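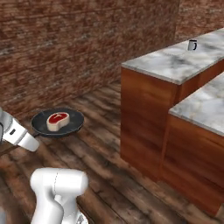
Figure 4. The pan-carry task in our simulated kitchen, with the steak in the pan and the two marble-topped counters to the right.

4. Planning the Purchase

4.1 What we thought we were buying

I should admit that when we started this project I assumed the budget would be the boring part. We had money for one arm, we had a kitchen corner in the lab that was going to be cleared out, and I figured we'd pick something from a catalog and get on with the science. Lerato Matlala, who ended up doing most of the planning with me, asked a very fair question in our first meeting: what exactly does the arm have to do, and how do we know the one we're ordering can do it? I didn't have an answer. So before we signed anything, we spent the spring in simulation, and this section is mostly the story of what that did to our shopping list.

We had quotes from two suppliers, Grokow and Gastano. The Grokow arm was cheaper and lighter, and it came with a gripper already in the price. The Gastano arm cost quite a bit more, had a longer reach, and the gripper was extra (as was the controller cabinet, which we only spotted on the second read of the quote!). I won't reproduce the full quotes, as both were negotiated and I doubt anybody else would get the same ones, but the gap between them was big enough to pay for a student over the summer, so you can see why we cared.

4.2 Why a frying pan

We picked the pan-carry task in Figure 4 as our main test for the purchase. It's a nasty little task from a buyer's point of view. The arm holds the pan near the handle, so all the weight of the pan and the food sits out to one side of the gripper, and the wrist has to fight that the whole time. A catalog will happily tell you how much an arm can lift, but that number is usually given for a load held close in. I'd been reading it as if it covered everything, which was naive of me.

We also liked that the task has a loose object in it. A steak lying in a shallow pan doesn't care about your lifting capacity, it cares about whether you tip or jerk the pan. That let us ask a second question about each arm, namely how smoothly it could move while loaded, and we could ask it without cooking anything or ruining anybody's floor.

Each candidate arm was modeled from the supplier's own files, and we ran 500 trials per arm with the start position of the pan shifted a little every time. A trial counted as a success if the pan got to a counter and the steak was still in it. We kept the room the same throughout: plank floor, brick walls, the two counters one behind the other. The mug on the farther counter has its own role in the clutter trials, which I describe in Section 5, and we left it in place here so that we didn't have to maintain two versions of the room.

4.3 What changed on the list

The first thing that changed was reach. We had been planning to bolt the arm to a fixed base, and in simulation that was fine for the nearer counter and pretty miserable for the farther one. The shorter arm kept stretching nearly straight to get there, and a nearly straight arm holding a heavy pan is not a happy arm. We tried moving the base, then raising it, and finally we priced a short floor rail from Carrasco. The rail plus the Grokow arm still came in under the Gastano arm by itself, and that pretty much settled the main decision.

The second thing was the gripper. I had planned to use the one that came in the Grokow package, but its stock fingers let the handle rotate when the pan was picked up from low down, close to the floor. Wider fingers fixed most of that in simulation. We put in a line for 2 sets of custom fingers from a small machine shop, Adell, so that we'd have a spare. Lerato wanted three sets. We compromised on two and a bit of leftover stock material, and I suspect she'll be proven right.

The third thing was less exciting but it may be the most useful for anyone in our position: time. Our original plan had the arm arriving and the experiments starting in the same week (I know, I know). When we wrote out every step properly, including the safety sign-off, the floor work for the rail, and the power outlet that had to be moved, we got 52 working days between placing the order and the first real trial. So we moved the equipment spending to the front of the grant and pushed the student hours later, and our finance office was surprisingly nice about it.

4.4 What simulation cost us

It would be a bit cheeky to present all this as free advice from a computer. We logged 220 hours of staff time on building the room, fixing the arm models and arguing about friction settings. The pan was the worst of it, and the handle contact needed to be redone twice before we believed what we were seeing. I've included those hours in the project total because I think they belong there, and I'd encourage others to do the same. If we had only been choosing between two arms for a simple pick-and-place job, I'm not sure we would have come out ahead.

There are also things our trials can't tell a buyer. They say nothing about how quickly a supplier answers the phone, or what a replacement joint costs after the warranty runs out, or how loud the thing is in a shared room. We handled those the old-fashioned way, by calling other labs and asking them to complain to us, which they did at length. We kept 10 percent of the equipment line unassigned to cover that sort of surprise.

The purchase order went out on 2019-05-30, with the arm, the rail and the fingers as separate lines so that a delay on one wouldn't hold up payment on the others. The clutter trials described next were run on the Grokow model only.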